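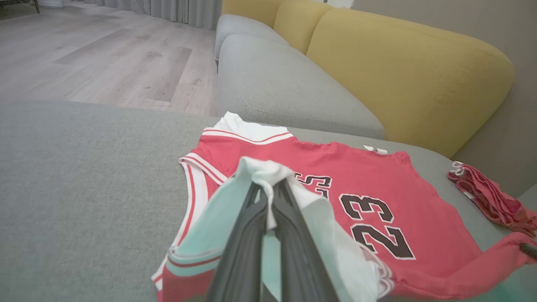
Anahera Grimshaw wrote to us that she lost a whole evening of Hailu because she took the prompt "Overwrite slot?" to mean the co-op slot, and it meant her solo one. Several other players have reported the same thing. Please read this section before you start a shared campaign.

4. Setting up a shared campaign

Both players need Hailu installed and updated to the October patch. The host's difficulty setting applies to everyone. Story choices are saved for the host only; the guest keeps experience, weapons and ship parts.

4.1 Back up your solo save

1. From the title screen, open Options, then Storage.
2. Highlight your solo campaign and choose Copy.
3. Pick an empty slot and confirm.
4. Wait until the disk icon in the corner stops turning.

Caution: Do not close the game or switch off the console while the icon is turning. A half-written copy can't be repaired.

Note: A full save takes up one slot whatever its size. You have 5 slots per profile. If all are full, delete one you no longer need.

4.2 Host a campaign

1. Load the campaign you want to share. You must have finished the Flakham station chapter, where the second crew seat opens up.
2. Walk to the bridge and use the Comms panel.
3. Choose Open Seat, then Friends Only or Public.
4. Set the level range. The default is 20 levels either side of your own.
5. Press Confirm and stay on the bridge until your guest appears.

If the game asks "Overwrite slot?" at step 5, check the slot name at the top of the box. Choose No if it shows your solo campaign, then select the copy you made in 4.1.

4.3 Join as a guest

1. Choose Join from the title screen.
2. Select the host from the list, or type in the seat code.
3. Pick a crew member. Honel and the pilot are always available. Other characters depend on the host's story.

Caution: Gear above level 80 is locked in guest games. It stays in your inventory and comes back when you return to your own campaign.

4.4 Credits and loot

Each player gets separate drops. Credits are split evenly, and the guest can carry home up to 2,000 per session — anything over that goes to the host. Ship upgrades bought during the session belong to the host's ship.

4.5 If the connection drops

The host's game pauses and saves at the last airlock. The guest's seat is held for 5 minutes. To get back in, choose Rejoin from the title screen, not Join. Join starts a new session and closes the old one.

Section revised October 9, 2019 by Cristóbal Daza. For voice chat settings, see section 5.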